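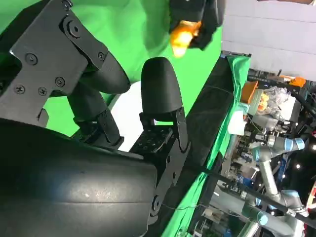
4. The cloth, the table and the room behind

4.1 Why fabric

Painted board was the first idea and it lost quickly. Board does not go over an edge. Any view that looks down across the table and out into the room needs green on the top, green at the corner and green going down the side, all in one run if possible. Fabric does this. Paper rolls do it too for a while, then they crease at the corner and the crease stays.

Fabric has its own trouble, mainly folds. Figure 3 is typical: bright green over most of the background, gentle folds, some shading in them. To the eye that is one color. To a key it is several. The rest of this section is about how much of that matters and what we did to the cloth, the table and the lights before giving up on perfect and settling for good enough.

Cloth used throughout is Folora, the matte grade, bought as one length and cut by us. The table is a Hamann lab bench, 80 cm deep. Keying was done in Trornov with default settings unless noted. The room is the shared one on the Flakutico project, with everything that shared means.

4.2 Hanging and draping

First version: one length, wall to floor, over the table in a single sweep. Looks lovely. Falls down. The weight of the part over the front edge pulls the rest forward, slowly, so a session that starts smooth at nine has a ridge running through it by lunch. Clips at the top don't help, they only move the ridge.

Second version, the one we kept, is separate pieces. One hangs, one lies, and strips go over the edges where needed. Each piece carries only its own weight. The price is a join wherever two pieces meet and a limit wherever a piece runs out. See Figure 3 again, where the green fabric ends and a patch of white shows. White next to green is about the worst neighbor available, bright enough to pick up a tint and pale enough that the key half takes it. Dark gaps are easier. We now overlap pieces by 25 mm wherever they meet, and where a piece simply ends we would rather have black under it than white.

The overlap figure came from trial. Less than that and the join opens when someone leans on the bench. More and there is a visible step, with its own shadow line, and we are back to folds.

Table edge. The long dark band in Figure 3 is the edge of the table, with a strip of green bordering it and hanging down over it. Strips like this one are a compromise. Covering the edge completely means taping on the underside, and tape on the underside has to be redone each time the table is moved. Leaving the band dark costs a hard black diagonal through the picture, but a hard black line is stable. It stays where it is and can be masked once. A cloth edge which shifts by a finger's width every hour can not.

Arne Wiegand argued for covering everything, always, and for one week we did. Retaping took up most of each morning. We stopped.

4.3 Folds

Ironing works, for one day. Steaming the cloth in place works for longer if it is left alone overnight with weights in the bottom hem. We tried stretching on a frame as well: flat as anything, and it drums when a door shuts. Dropped.

Direction of the fold matters more than depth. A vertical fold under overhead light has nearly the same brightness on both sides and keys without fuss. Tilt the same fold and one side goes toward the light, the other away. The dark side then drifts toward olive and the key starts to leave crumbs. So: hang from a straight bar, let the folds run down, don't pull sideways to tidy the corners. Everybody pulls sideways to tidy the corners. The hem should be left to find its own line.

Washing. Once only, before first use, to get the finish out. Second wash faded one piece enough that it no longer matched its neighbors, and since all pieces were cut from one length that was the end of a matched set. Spare pieces are kept folded loose in the dark. Rolled is better if there is space, there wasn't.

4.4 Light on the cloth

Target was 2000 lux on the hanging piece, measured at the cloth and with the meter facing out. The lying piece gets more than the hanging one for free, being nearer square to the lamps, and this is where most of our uneven green came from in August, when the blinds were also up. With blinds down and the overhead lamps moved back toward the wall, the two pieces came close enough to be keyed with one setting.

Small bright things are a seperate matter. There is a glowing orange-yellow object at the top of Figure 3, blurred, against the green side of the picture. Anything that glows in front of or near the cloth puts a warm patch in the range the key is looking for, or leaves a soft rim which belongs neither to the thing nor to the background. Lowering the lamps to protect the glow makes the cloth muddy. Raising them flattens it. We left the lamps alone and handled such regions by hand, with a wider soft border. Not elegant. It was faster than the alternatives we tried.

Black things near green behave better than we expected. Matte surfaces take a little green on the side facing the cloth, mostly too dark to matter. Rounded ones also take a soft highlight from above, and that highlight is neutral, so the key ignores it. Shiny black would be another story and we have no data on it.

4.5 The part of the room that is not green

A view that is tilted, or comes in low and close, will see past the table. Past the table is the lab. In Figure 3 the right side, beyond the edge, is cluttered, with a pale gray wall panel in the top corner. No amount of cloth on the bench changes this.

Options considered:

Clear the room. Done twice, lasted until the next delivery both times. It is a working room and people need somewhere to put things.

Curtain the room. A second green piece hung on a rail behind the working side. Keys well, but it closes the walkway and Waltraud Grube, who is responsible for the room, ruled it out on fire grounds. Fair enough.

Mask it. Use the table edge as the limit and throw away everything outside. This is what we do. It depends on the edge being clearly visible, hence the decision in 4.2 to live with a dark band where it shows.

The gray panels turned out mostly harmless. Pale gray near green picks up a cast, measurable, but well below what the key reacts to at our settings. Clutter is worse because it changes. A green box lid left on a shelf one afternoon was keyed out along with the backdrop and went unnoticed until Hartmut Steinbach went through the stills. After that, a house rule: nothing green on the shelves that face the bench. Cheap rule, solved more than the iron did.

4.6 Checking

We keyed 775 stills with the arrangement above and sorted them by hand into clean, usable after masking, and rejected. Sorting by Volker Albers and Morena Benedetti, independently, disagreements talked through afterward. Main reasons for rejection, most common first: cloth slipped and bare surface showing, tilted fold gone olive, warm cast from something bright near the cloth. Uneven lamps came last, which surprised us, given how much time went into lamps.

Disagreements were nearly all on the border between clean and usable. One sorter accepted a thin green fringe along dark edges, the other didn't. We kept the stricter reading.

What is missing. Only one cloth was tested, one color, one room. Blue might do better next to the warm lights and worse next to everything else, we did not try. Humidity was not recorded and it should of been, the folds clearly relax faster on damp days. The hem weights were whatever was in the drawer.

4.7 Setup as used from here on

Hanging piece from straight bar, weighted hem, steamed the evening before. Lying piece on top, 25 mm overlap at the joins. Strips over the table edges, hanging free, no tape. Blinds down. Lamps back. Shelves checked for green. Edge mask drawn once per session and redrawn if anyone moves the bench. All results in Section 5 use this arrangement.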